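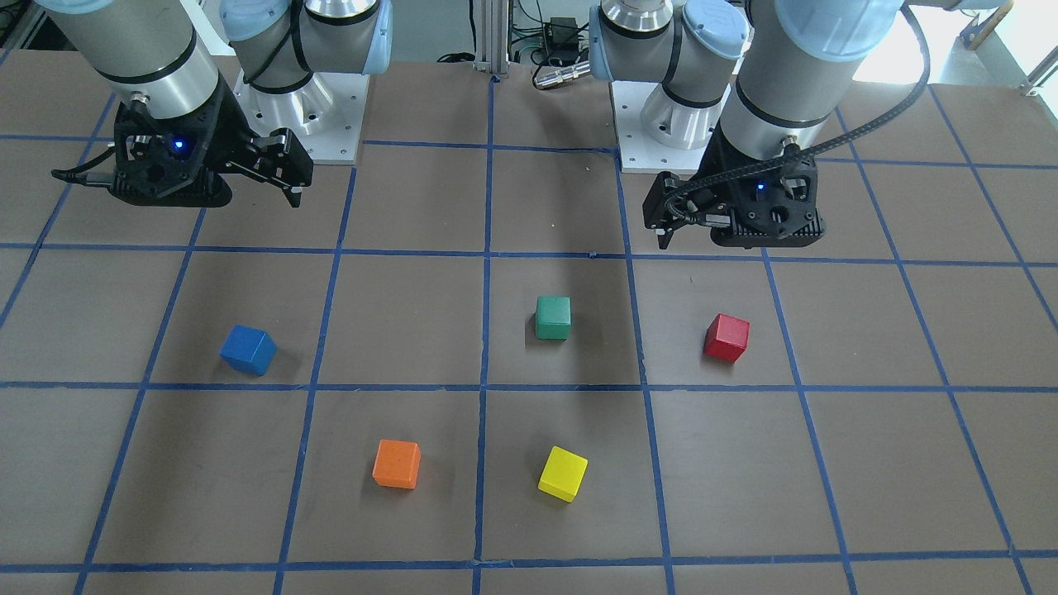 Five wooden cubes on a taped grid. Blue, green, red, orange, yellow.

Grids! What are they for?

OK quick one today. Grab some blocks, grab some tape, clear a table. Ready?

What's a grid

A grid is lines going one way and lines going the other way. Where they cross you get boxes. Squares, if you space them evenly. That's it. You know loads of grids already. Checkers board. Graph paper. Bathroom tiles. The squares on a map.

The one in the photo is blue tape on a dark brown top. Tape is great for this, you can pull it up and start over when it goes crooked. (Mine goes crooked.)

Why bother?

Say you have a red cube on a big plain table. Where is it? "Um, over there. Kind of the middle. No, left a bit." Not much help!

Now put tape down. Two squares across, three squares up. Done. Your friend can find the spot with out you pointing.

Those two numbers are called coordinates. Long word, small job. The first number says how far across. The second says how far up. Always across first, then up. If you swap them you land in the wrong box.

Where do you start counting?

Pick a corner. Bottom left is the usual one. Everybody playing has to use the same corner and sit on the same side of the table. My friend Themba sat across from me once and got every single one wrong, then we worked out his left was my right. Same grid, different corner!

Why different colors?

So you can tell the cubes apart. If they were all plain wood you'd have to say "the cube, no, the other cube." With colors you just say green. Fast.

No painted cubes? Use crayon, or stick a dot on top. Bottle caps work too.

Make your own

You need:
Tape that peels off easy (ask before you tape the good table)
A ruler
5 little blocks, all different colors
A grown-up or a friend

Put a long strip of tape down one edge. Measure over, put down another. Keep going untill you run out of table. Then do the strips the other way. Use the ruler every time, don't guess, guessing gets you rectangles.

Small squares are harder to play on. Make each one a good bit bigger than your block so there's room.

Game: Find It

One player puts all the blocks on the grid, one to a square. The other player looks for roughly 20 seconds, then shuts their eyes. Move one block. Eyes open. Which color moved? Where from? Where to? Say it in numbers.

Too easy? Move two.

Game: Secret Map

Draw your grid on paper. Color in the squares where your blocks are. Clear the table, hand over the map. Can your friend put every block back in the right place? Check with the map after. Then swap.

Words to keep

Row: squares going side to side
Column: squares going up and down
Coordinates: the numbers that tell you which square

Next time, grids with letters on them. Bring a pencil.

Written by Stamatia Stefanou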